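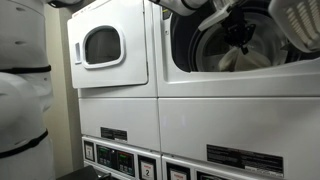 取り出し作業中の右側上段乾燥機。グリッパはドラムの中、布の上の位置。

Skododow 利用者メーリングリスト
件名: Re: [skododow-users] ドラム内での保護停止のあと、復帰動作で開口部の縁を押した件(コード321)
差出人: Tove Juhl
日付: 11月26日

Juhlです。返信が遅くなりました。Songさんの最初の報告を読み直し、こちらで再現試験をしたので、その結果を書きます。長くなるので、急ぐ方は「当面の設定」のところだけ見てください。元のメールは途中で引用しています。

最初に訂正です。前回の電話会議で、私は原因をグリッパの質量設定だろうと言いましたが、違っていました。質量設定にも誤りはあり、それは別に直してあります。ただ、正しい値を入れても同じ現象が出ます。電話会議のメモを転送した方は、その部分を消しておいてください。

Muchen Song さんは書きました:
> Kyriakidisの洗濯室で試験をしているSongです。安全に関わる件なので、調査が終わっていませんが先に流します。
>
> 構成は次のとおりです。
> 本体: Stultotitz 双腕、胴体に保護カバー装着
> グリッパ: Grerken 二本指、手首に平板ブラケットで取り付け
> 制御: Skododow 安定版、復帰マネージャ有効
> 対象: 二段式の業務用乾燥機、上段のみ
>
> 作業は、上段のドラムから布類を取り出して洗濯かごに移すものです。扉は人が開けています。
>
> 取り出しの最後の一枚で、グリッパがドラムの底に近づいたところで保護停止がかかりました。表示はコード321、手先の外力超過です。ここまでは正常な動作だと思います。布がドラムの手前側の下縁に寄っていて、指先が布ごと縁に当たっていました。
>
> 問題はそのあとです。復帰マネージャが自動で復帰処理に入り、アームが後退を始めました。後退の方向がまっすぐ手前ではなく、上に向かっていました。手首のブラケットが開口部の上側の縁に当たり、当たったまま止まりませんでした。外力の上限は30 Nに設定してあります。画面に出ている推定値は上限の下のままで、実際には乾燥機の前面がきしむ音がしていました。
>
> このとき、同僚が開いた扉の脇に立っていて、扉が戻らないように手で押さえていました。私が非常停止を押して止めました。怪我はありません。ただ、手があと少し縁に近ければ挟まれていたと思います。
>
> 非常停止のあと、ブレーキを解放して手でアームを下げ、ドラムから抜きました。ブラケットは曲がっていました。開口部の縁には擦り傷があります。乾燥機の動作に異常はありませんが、施設側と話して、この一台は使用を止めています。
>
> これまで同じ動作を700回流していて、321は何度か出ていますが、復帰でこうなったのは初めてです。
>
> 質問は三つです。
> ・後退の方向はどこで決まっているのでしょうか。
> ・推定外力が上がらなかったのはなぜでしょうか。
> ・自動復帰を完全に切る方法はありますか。設定画面には見当たりません。
>
> ログは全部残してあります。必要な方には直接送ります。
>
> Song

ログをありがとうございました。以下、質問の順ではなく、私が調べた順に書きます。

推定外力が上がらなかった理由

外力推定のゼロ点が、接触したままの状態で取り直されていました。

復帰マネージャは、保護停止の解除後、動き出す前に力センサのオフセットを取り直します。温度ドリフトで停止が連発するのを避けるために、四月の更新で入った処理です。取り直しの前に静止しているかどうかは確認しますが、何かに触れているかどうかは確認しません。Songさんのログでは、保護停止から200 ms後にオフセットが更新されています。この時点で指先はまだ布とドラムの縁を押していました。つまり、押している力がゼロとして登録されました。

その結果、アームが下の縁から離れて上の縁に当たるとき、推定値は本来の力からずれた値になります。下の縁で受けていた反力は上向き、上の縁から受ける反力は下向きです。ゼロ点がずれた分だけなら、上の縁に当たったときの値はむしろ大きく出るはずで、私は最初ここで行き詰まりました。

実際には、オフセットの取り直しが手先座標系で行われ、その後の手首の回転に追従していませんでした。復帰動作の前半で手首がほぼ反転するため、ずれの向きも一緒に回ります。上の縁に当たるころには、ずれが反力を打ち消す側に来ていました。Songさんの件ではそれが悪い方に重なっています。手首をあまり回さない姿勢から復帰した場合、同じずれは早すぎる停止として現れます。理由のわからない停止が続いたことのある方は、同じ原因かもしれません。ログのオフセット更新の時刻を見てください。

後退の方向

復帰時の後退は、直前に成功した経由点に向かう直線です。進入した経路をそのまま戻るわけではありません。

通常はドラムの正面にある経由点が使われるので、ほぼ手前に抜けます。今回は、ドラム内で一度つかみ直しの動作が入っていて、その際に「つかみ直し前の待機点」が経由点として登録されていました。この待機点は開口部より上、機械の外にあります。そこへ直線で向かえば、開口部の上の縁を通ります。

つかみ直しの待機点が機械の外にあるのは、棚や机の上の物を扱うサンプル動作から来ています。開いた台の上では真上に逃げるのが一番安全で、間違いとは言えません。奥行きのある穴に腕を入れる作業を想定していなかっただけです。乾燥機のほかに、深い箱、食洗機、オーブンで使っている方も同じ条件になります。

干渉チェックについても聞かれそうなので書いておきます。計画時の干渉チェックは有効でした。復帰動作は計画器を通らないので、チェックの対象になりません。マニュアルにはその旨の記載がありますが、付録の表の注記だけで、私も今回初めて読みました。

再現試験

人を近づけない条件で、乾燥機の代わりに円形の開口をあけた板と、奥に置いた箱で行いました。板はばねで逃げるようにし、荷重計をはさんであります。グリッパは同じGrerken、ブラケットは新品です。

・オフセット取り直しあり、つかみ直しあり: 板の上縁に当たり、荷重計の値が上限の30 Nを超えても止まらない。毎回再現。
・オフセット取り直しあり、つかみ直しなし: 手前に抜ける。接触なし。
・オフセット取り直しなし、つかみ直しあり: 上縁に当たるが、上限で止まる。
・どちらもなし: 問題なし。

三番目の条件で止まることを確認できたので、力の監視そのものは働いていると見ています。止まるから良いという話ではなく、人の手が縁にあれば上限までは押されます。経由点の件も別に直す必要があります。

質量設定は、正しい値、グリッパなしの値、重すぎる値で試しました。どの値でも一番目の条件では止まりませんでした。

当面の設定

自動復帰を完全に切る項目は、画面にはありません。設定ファイルの復帰の節で、動作の種類を「手動」にしてください。再起動が必要です。再起動しないと画面の表示だけが変わり、動作は自動のままです。私は一度これに引っかかりました。

手動にすると、保護停止のあとアームはその場で保持します。抜き方は次のとおりです。

一、周囲の人に離れてもらう。扉やかごを押さえている人も含む。
二、非常停止を押す。
三、グリッパが布をつかんでいる場合は、工具で指を開く。布を引いて外さない。
四、二人で作業する。一人がアームを下から支え、もう一人がブレーキを関節ごとに解放する。手首側から順に行う。
五、抜けたあと、グリッパが何にも触れていない姿勢でオフセットを取り直す。
六、ブラケットと指の取り付けねじを確認する。

四で肩から解放すると、アームの重さが開口部の下縁にかかります。支えている人の手もそこにあるはずなので、順番は守ってください。

ドラムの中でのつかみ直しは、修正版が出るまで使わないことを勧めます。底に残った布が取れずに終わる回は増えます。うちではそれを失敗として記録し、人が取っています。

扉については、アームが動いている間は手で押さえない運用に変えました。勝手に閉じる扉の場合は、作業を始める前に固定具をつけてください。固定できない機械は対象から外しています。

まだわからないこと

一つは、Songさんのログで、復帰が始まる直前に左腕側の状態が一度「未接続」になっている点です。すぐに戻っていて、今回の動作に影響した形跡はありません。それでも、なぜ切れたのか説明がつきません。胴体の保護カバーを締めるベルトが配線の出口を押していないか、次に現場へ行ったときに見てもらえますか。こちらの本体にはカバーをつけていないので、試せません。

もう一つは、曲がったブラケットです。Songさんの報告を読む限り、縁に一度当たっただけにしては曲がりが大きいように思います。以前の停止の際に少しずつ曲がっていた可能性があります。捨てずに保管をお願いします。新品と並べて測りたいです。

三つ目は、ほかの開口部の形です。私の試験は円形の開口だけです。四角い開口で同じ作業をしている方がいれば、手動設定にする前のログを分けてもらえると助かります。人が近くにいない状態で取れたものに限ります。わざわざ再現させる必要はありません。

修正の状況

オフセットの取り直しについては、開発側に報告し、受理されています。提案したのは、接触の有無を判定してから取り直すことと、復帰中は取り直しを行わないことの二つです。前者は判定の方法で議論になっていて、時間がかかりそうです。後者だけなら変更は小さいので、先に出してほしいと伝えてあります。

経由点の件は仕様変更の扱いになりました。進入経路を逆にたどる方式を、選択肢として追加する案です。既定値をどちらにするかは決まっていません。私は、開口部に腕を入れる作業では逆にたどる方を既定にすべきだと考えています。反対の方は理由を書いてください。狭い場所で布が絡んだ場合、来た道を戻るとかえって締まるという意見も一件もらっていて、これは試験していません。

Songさんへ。施設側への説明に使う文書が必要でしたら、この内容から書き起こします。使用を止めている一台の扱いは、乾燥機の保守業者の点検が済んでから決めてください。縁の傷が表面だけでも、扉の閉まりや開閉検知に影響がないとは、こちらからは言えません。

再現試験のログと荷重計の記録は、リストの共有場所に置きました。板の図面も同じところにあります。荷重計の時刻は本体の時刻と合っていないので、比べるときは非常停止の信号で合わせてください。

Tove Juhl

--
skododow-users メーリングリスト
配信停止は、登録アドレスから件名に「停止」と書いて管理用アドレスへ送ってください。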